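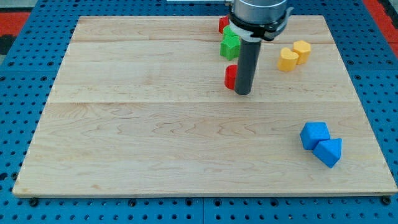
*Demo cell at Zotent: rod tool over the maple board, test blocks set out.*

Went to Zotent in October to look at a used arm and find out what a small cell would cost us all in. Two of us made the trip. We were there from 9:30 until a bit after lunch.

## What we wanted to know

Our packing line at Prosser has one station where parts get pushed into position by hand before they go in the tray. The question for next year's budget is whether to buy a cell for that station, lease one, or leave it alone. We already had a quote from Seneo for a new cell. Zotent sells refurbished arms and builds the table and tooling around them.

## The demo

Their test setup is simple. A wooden board sits on a blue perforated metal table, and they put colored blocks on it in different shapes: a cube, a triangular prism, a heart, a star, a hexagon and so on. The arm works over the board with a long gray rod that has a rounded tip. I asked if we could try our own parts on it, and they said yes if we ship a box ahead of time. We should have done that before this visit.

The perforated table is worth noting for planning. Fixtures can be moved without drilling, and Zotent includes the table in the base price. Seneo lists it as a separate line.

The rod is a plain part. A spare costs $300 and they suggest keeping two on the shelf. Grippers with moving fingers cost a lot more, and for pushing parts into place I don't think we need one.

## Costs that were not in our draft budget

- Guarding. Not included by either vendor. Zotent gave us the name of a fence supplier, Stutina, and we need a drawing before they will quote.
- Shipping and rigging: $1,644 for the arm and table together, dock to dock. Getting it from our dock to the line is on us.
- Training. The first day is included. After that it is billed by the day, plus travel.
- Electrical. We would need a new drop at the station. Maintenance should price this.
- Air. Not needed for the rod. Needed if we ever go to a vacuum tool, so run the line while the wall is open.

## Other notes

Warranty on a refurbished arm is shorter than on a new one, and it covers the arm and controller only. Tooling is excluded. They will extend it for a fee but would not give a number on the spot.

Lead time depends on which arm is in stock. They won't hold one without a deposit.

Parking is behind the building. Bring closed shoes.

## To do before the budget meeting

1. Ship a box of our parts to Zotent and get a video of the trial.
2. Ask Seneo to requote with table, freight and training on separate lines.
3. Measure the station and send the drawing to Stutina.
4. Get the warranty extension price in writing.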